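Neues aus dem Quartier Ulberg

Ab Februar gilt in Ulberg die neue Regelung für Anwohnerparkausweise. Der Ausweis kostet künftig 55 statt 50 Euro im Jahr. Anträge nimmt Vaida Lepik im Bürgerbüro entgegen - bitte den Fahrzeugschein mitbringen. 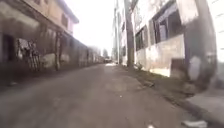
Bisher wurden 678 Ausweise verlängert, 132 Anträge sind noch offen. Wer seinen alten Ausweis hat, kann ihn bis zur Zustellung weiter nutzen. Besucherkarten gibt es wie gehabt am Schalter.

3 Kommentare - 12 Mal geteilt

Zuletzt erschienen
Sperrmüll: neue Termine
Bücherei öffnet früher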